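Cell 2 maintenance: grippers, pads, cables
Speaker notes, Billurbridge users' day, Sat 3 October
Nabil Geagea, with pad log data from Zubaida Malik

Slide 1. Title
Say name and group, then go straight on. Slides are shared afterward. Questions at the end except on torque, which Mohsin will take whenever it comes up.

Slide 2. Scope
One cell, two hand-held grippers, one table. The talk covers how we keep it in a state where Monday's recordings can be compared with Friday's. No results on policies. Anyone who wants those should talk to Relu Pascu.

The current task family is thin retail goods, mostly phone cases and their packaging. Thin goods are hard on pads. The contact area is small and operators squeeze more than they need to.

Slide 3. Pads
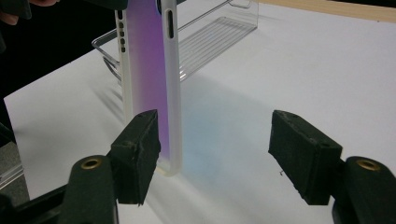 Finger pads with the left one in contact and the right one open. Note scuffing on the top faces and fibers on the right pad.

Point to the edges first. Edge wear shows up before face wear. Flecks on the top face are cosmetic and we do not replace for them. Fibers we remove, with tape, before each session. No solvent: it softened the adhesive on the first set and a pad came off during a grasp.

Zubaida's log has 543 grasps on the shortest-lived pad and 1622 on the longest. That spread is too wide to set a fixed interval. We replace on inspection, always both pads of a pair, and write the grasp count in the log. A new pad against an old one shifts the closing point off center.

If asked about the log format: plain text file, one line per change. It has survived two people leaving.

Slide 4. Finger pivots
Check for side play with the gripper unpowered. Hold the body, push the fingertip sideways. Any play you can feel means the gripper comes off the cell. Do not tighten in place. Mohsin has the jig and the Jadoon driver set, and the screws are done in the order on the card.

Slide 5. Cables
Most of our lost time is here. The cable leaves the gripper close to the operator's hand and gets bent at every wrist turn.

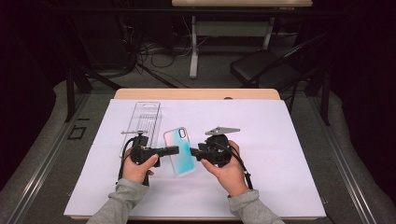 The rule is slack at the wrist and none on the sheet. A cable lying on the work surface drags goods and ends up in the recording. Route it down past the hand and off the near side. Before recording, the operator crosses hands once, uncrosses, and turns each wrist fully out. If the cable pulls at any point, reroute and repeat.

Dropouts: swap the cable first, then the port, then the gripper. Timo Wiegand's script (Sillach, in the shared tools folder) reports which side dropped. Bin the bad cable. A taped one always finds its way back.

Slide 6. Table surface
White sheet over the wooden top. Replace when marked. Clear plastic on white is the worst case for visibility, so stray marks matter more than they would with boxes.
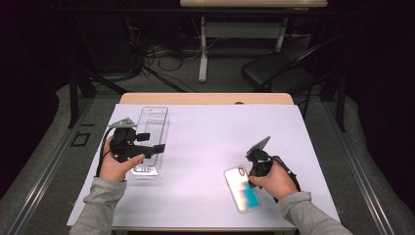

Both grippers over the table: clear ribbed packaging on the left, pink and turquoise phone case item on the right.

Wipe clear goods before laying them out. Fingerprints change the reflections between episodes.

Slide 7. Daily check
Takes 22 minutes when nothing is wrong.
Tape pads.
Inspect pad edges.
Side play, both grippers.
Wrist turn test.
Zero the finger opening, closed then open.
Sheet and goods.
Short test recording, played back in Cultari to the end.

Stress "to the end". Most faults we missed were in the last seconds of the file.

Slide 8. Open items
Pad material trial, two foams, to finish in December.
Strain relief at the gripper housing. Current part is printed and cracks at the corner.
No good measure yet of operator squeeze force. Suggestions welcome.

Backup slide. Pad change procedure, full steps. Show only if asked.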